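wevard-tools

Loading, syncing and checking code for two-handed gripper recordings. Data card notes at the bottom.
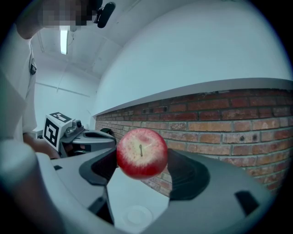 Do I need a GPU to run this?
Only for training. Sync, pose tracking and the checks all run on a plain CPU, a laptop is fine for small batches.

Status

Works, rough in places. Written for the Pandent pipeline first, then split out so Vodholm could use it without dragging in the whole planner. Some names in the code still say pandent_. Will rename at some point, don't depend on them.

Install

Python 3.8 or 3.9. Not tested on 3.10.

pip install -r requirements.txt
pip install -e .

If OpenCV complains about aruco you have the wrong package, needs opencv-contrib-python. Uninstall the plain one first or you get both and it picks whichever.

Quick start

wevard sync raw/ out/
wevard track out/
wevard check out/
wevard pack out/ --to zarr

Run them in that order. track will happily run on unsynced folders and give you garbage, there's no guard yet.

What each step does

sync: lines up left and right streams by timestamp. Drops anything with a gap over 103 ms. Change it with --max-gap.

track: fisheye undistort, then marker cube pose for the other hand, then smoothing. Output is one pose file per hand plus a relative pose file. Use the relative one for two-hand policies, the absolute ones drift.

check: flags episodes where the marker is lost too long, finger width jumps, or the streams are differnt lengths. Writes check.csv. Doesn't delete anything.

pack: writes zarr, chunked by episode. Slow on network drives.

Calibration

Every camera needs its own calib yaml. Put it in calib/ named by camera serial. Do not copy one from another camera even if the lens is the same model, we tried, the edges come out wrong and the cube pose goes with them. Board needs to be seen near the rim of the fisheye circle as well as the middle.

Cube size goes in cube.yaml, in meters. Not mm. Getting this wrong gives poses that look smooth and are off by a factor of 1,000, and check won't catch it.

Data card

Recordings: 1,969 episodes raw, before filtering
Held out for test: 244, fixed list in splits/test.txt
Objects: fruit and small household items
Tasks: pick, hold, hand over left to right, place
Sites: Vodholm workshop, Bagheri rooms
Faces: pixelated before release
Audio: stripped
Format: mp4 plus json per hand, zarr after packing

Test list was picked by session, so no session is in both splits. Please don't reshuffle, numbers stop being comparable.

Language labels are one short line per episode. Typed by hand, spelling not cleaned up. Lowercase them before you tokenize.

Known problems

- Marker pose flips when the cube is seen nearly flat on. Filter catches most of it. Use --no-smooth to see the raw flips.
- Finger width is estimated from the image, not measured. Soft fingers bend around round objects so the width reads a bit small on fruit.
- Motion blur on fast handovers. Tracker interpolates up to 5 frames then gives up.
- Bagheri episodes have the two clocks swapped in the json. sync fixes this if the site field is set. Older files dont have the field, pass --swap-clocks.
- pack runs out of memory on very long episodes. Split them first with wevard split.
- Windows paths. Untested.

Todo

- guard in track for unsynced input
- rename pandent_ stuff
- planner hooks, the ones in hooks/ are stubs
- docs for the relative pose format, for now read relpose.py, comments at the top are right

Changes

2022-05-30: new sync code, old packed files need to be repacked. Default smoothing window halved. Fixed check crashing on empty episodes.

Next release planned for August, mostly the planner hooks.

License

Code is MIT. Recordings are for research use, see DATA_LICENSE. Bugs go in the issue tracker, attach check.csv and your calib yaml.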